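Thibodeau Bench Notes
@thibodeau_bench
11 December 2020

1/ Doing the end-of-year service on the two-armed unit today. I said in April I'd write up how it's looked after, so I'll post as I go. Short posts, no particular polish.

2/ Background for new followers. Two light arms on one body, a small two-finger gripper on each, cables run on the outside of the arms. Control software is Samevis. I keep the maintenance log in a spreadsheet and the hours counter read 1166 this morning.

3/ Service interval I use is 174 hours. There's no science behind that number. It's what I landed on after the first gripper cable went, less a margin. If you run heavier jobs than tidying and picking up household stuff you'll want it shorter.

4/ First job is always cables, before anything gets powered. I run a gloved finger down each one from the wrist to the base and feel for flat spots. Flat spots mean it's been pinched in a joint. A nick in the jacket gets logged. A flat spot gets the cable replaced.

5/ Then the slack. Each wrist cable needs a loop big enough that the wrist can roll all the way to its limit without pulling on the connector. Too big and it catches on furniture. I set the loop with the arm at full stretch, clip it, then fold the arm right in and see where the loop goes.

6/ Left one was fine. Right one had crept down through its clip by nearly 12 mm, so I opened the clip, pulled the slack back up and put a turn of cloth tape under it. The tape gives the clip something to bite on. Don't use electrical tape for this, it goes gummy in summer.

7/ Arms up for the reach check. Both go out over the furniture so I can look at the loops with the grippers turned.

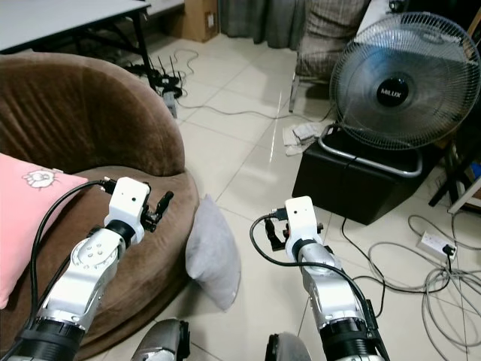 Plurstead asks whether the loop wants to sit on the outside of the arm or the inside, and says the inside one on their unit keeps rubbing where the two arms cross.

8/ Outside, if your connector lets you. Inside is tidier to look at but the arms pass close to each other in front of the body and that's where the rubbing comes from. If you're stuck with inside, put a sleeve over the section that touches and check it every service. Sleeves are cheap and cables aren't.

9/ Next, joints. Power on, brakes released one joint at a time, and I move each one by hand through its range. What I'm after is an even drag all the way. A gritty patch or a click gets written down with the angle it happened at. If it's at the same angle next service, it's real.

10/ Today: left elbow a bit stiff for the first few moves, then normal. It has done that every cold start since I've had it. Right arm even throughout.

11/ Fasteners. Wrist mount screws are the ones that work loose, four per side on mine. Paint pen line across each screw head onto the housing, and if the line doesn't meet any more, the screw has moved. One had moved on the right wrist. Out, cleaned, a dab of medium threadlocker, back in to the Mekitz sheet value, new line.

12/ Please use a torque driver for these. They go into aluminium and it strips easily. I've paid for that lesson and I don't want to pay for it again.

13/ Fingers. I wipe the pads with isopropyl on a lint-free cloth and check them for glazing. Glazed pads let go of soft things first, so cushions and cloths are where you'll notice it. A light rub with fine abrasive brings them back once or twice. After that replace the pair, never one finger on its own.

14/ Gripper zero comes after the pads, because cleaning or changing them shifts the closed position slightly. Close on nothing, set zero, close on a feeler gauge, compare. Both sides were within what I allow.

15/ Then homing. Samevis will happily start from the stored home and tell you all is well. I clear it and home from scratch at every service. It takes longer and it has caught two bad offsets for me, both after somebody had leaned on an arm with the power off.

16/ Question by message about where I do the check moves. In the room it works in, with the furniture left there. Fabric chair, ottoman with the fan on it, shelf, cords on the tiles. I used to wheel it out to a bare bit of floor and everything passed, then it would snag a loop on the armchair the same afternoon.

17/ Second position is both arms lower and forward over the floor. This is the one where the wrist cables hang differently, so a loop that looked all right with the arms up can end up too close to the upholstery. I hold it there a few minutes, go round each side with a torch and look at the clips again.
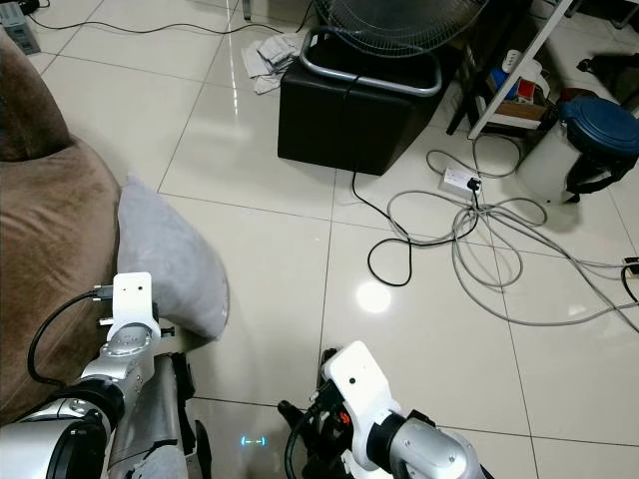 Low position, both arms forward. Right clip is the one I retaped.

18/ Floor cords are the other thing I look at in this position. The power strips and network gear are down on the tiles and there's a lot of loose cable. The rule here is that nothing on the floor gets moved while the arms are live. Stop first, then shift it, then restart. I've got the stop button on a lanyard so there's no excuse.

19/ Floor glare, for anyone running a head camera over glossy tiles. I do the camera check with the lights the way they'll be during work. Bright spots move when the head moves, and I'd sooner see that during a service than in the middle of a job. Lens gets a blower first, then a microfibre cloth. Never spray the lens directly.

20/ Check moves: slow speed, no load, 12 cycles a side, then the same at working speed. I listen more than I watch. A dry joint has a sort of whisper to it on the way down. Nothing today.

21/ Temperatures after the run get taken at the same spot on each joint with a cheap infrared thermometer. The actual values matter less than the difference left to right. If one side is clearly warmer doing the same moves, look for a cable dragging or a brake not fully off before you blame the motor.

22/ Parts used: cloth tape, threadlocker, two wipes. I also ordered a spare wrist cable and a set of finger pads so they're on the shelf for next time. It came to $724 with freight, nearly all of it the cable.

23/ Someone asked if you can make your own wrist cable for less. You can. I did, and it lasted until the first proper week of use because I'd used ordinary flex and not the high-strand stuff. If you've got a source for short lengths of the right cable in Australia, let me know, I'm keen.

24/ Log entry, in case the layout is useful to anyone: date, hours, cable condition left and right, loop reset yes/no, joints with angle notes, screws moved, pads, zero, home, temps, parts, who did it. One row per service. The angle notes column is the one I go back to most.

25/ Counter's written down, tape and driver are back in the drawer, arms parked. Next service at 1340 hours. Plurstead, send me a photo of where yours is rubbing and I'll have a look over the weekend.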